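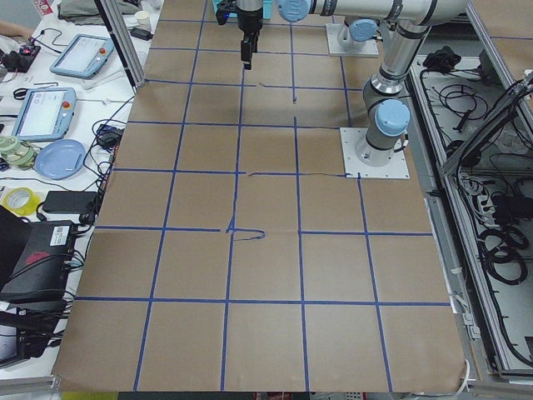 Figure 4.1 Work table covered with kraft paper and divided into cells with painter's tape.

Chapter 4
Laying Out a Gridded Work Surface

A gridded surface gives every object on a table an address. Once the cells are marked, a position can be written down as a column and a row, and a second worker can return an item to the same cell without measuring. This chapter covers the paper, the tape, and the placement of small items and bins. It assumes the table has been leveled as described in Chapter 3.

Kraft paper is cut 50 mm longer than the table on each side and drawn flat before any tape is applied. Creases near the borders are acceptable. Creases that cross a cell should be pressed out by hand. Tape lines may wander slightly, provided that each cell remains large enough for the largest item to be placed in it.

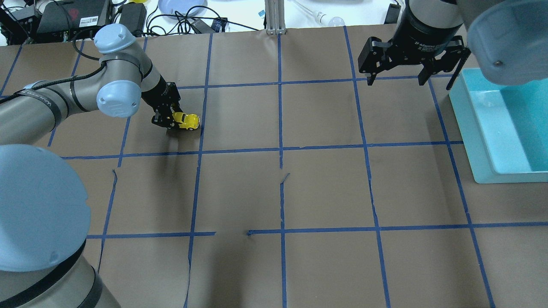 4.1 Items and Bins

Small items, such as toy cars, are assigned one cell each. A bin may occupy more than one cell and may lie across a tape line. Its address is then taken from the cell that holds its front left corner (Zamudio's rule).
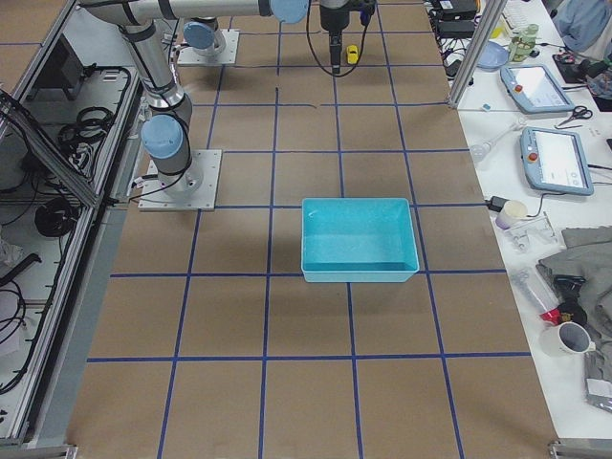 The address of the bin is recorded first, followed by the items in row order. Pacheco and Zamudio kept such a record for 400 placements on the Orska table and found that 33 entries needed correction. Most of these errors came from counting rows from the wrong end. Section 4.2 therefore begins with the numbering of rows.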